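Section 4: Setting up your room safe and getting online

Welcome to the Skondance guest room guide. We know you would much sooner be down by the harbour than reading instructions, so we have tried to keep each part short (we don't always manage it!). This section covers the room safe and the wifi, and it applies to all rooms at our Indmont and Barnia hotels. Guests at the Esteves apartments have a different make of safe and should turn to Section 7.

4.1 Setting a code on the safe

The safe is on the middle shelf of the wardrobe, behind the spare blankets. It should be standing open when you arrive. If it is shut and won't budge, please ring reception on 41 from the bedside telephone and we will come up and open it for you.

1. Leave the door of the safe open and press the red button on the inside of the door, near the hinge. You will hear one beep.
2. Type in a code of four to six numbers, and take your time over it, as the keys are a little stiff and like a firm push.
3. Press the key marked with a padlock. The display shows your code for a moment and then says GOOD.
4. Before you put anything inside, try the code once with the door still open. The bolts should slide out, and slide back in when you type it again.
5. Put your things in, close the door and type the code.

Caution: After four wrong tries in a row the safe locks itself for 12 minutes. Pressing more keys during that time starts the wait all over again, so do leave it be and have a cup of tea.

Note: The safe takes a small laptop laid flat, but the larger sort won't fit. Reception has a bigger safe downstairs and is always happy to look after such things for you. You will be given a paper receipt, which we ask you to bring back when you collect them.

4.2 Joining the wifi

The wifi is free in every room, in the lounge and out on the terrace, though we must admit it gets rather faint at the far end by the hedge.

1. Open the wifi list on your phone or laptop and choose the network called Skondance Guest.
2. Wait for the welcome page. On some phones it takes a good half a minute to turn up, and on others you may need to open your web browser first.
3. Type your room number and the surname on the booking, exactly as it appears on your key card wallet.
4. Tick the box to accept the terms and press Join.

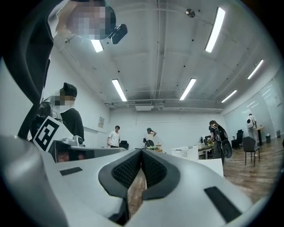
5. Repeat the steps for each of your other devices. You may have up to five joined at once, and if you bring a sixth, the one you have used least will be dropped.

Note: The connection lasts for 30 hours and then asks for your details again. This catches people out at breakfast on the second day, and typing them in once more is all that is needed.

Caution: Please don't unplug the small box with the green light above the desk. It serves the rooms on either side of yours as well, and your neighbours will be cut off along with you.

If the welcome page tells you that your name isn't known, try it without any accents or hyphens. If that doesn't help, pop down to the desk or ring 41, at any hour, and we will set it up from our end.

Heating and hot water are covered in Section 5.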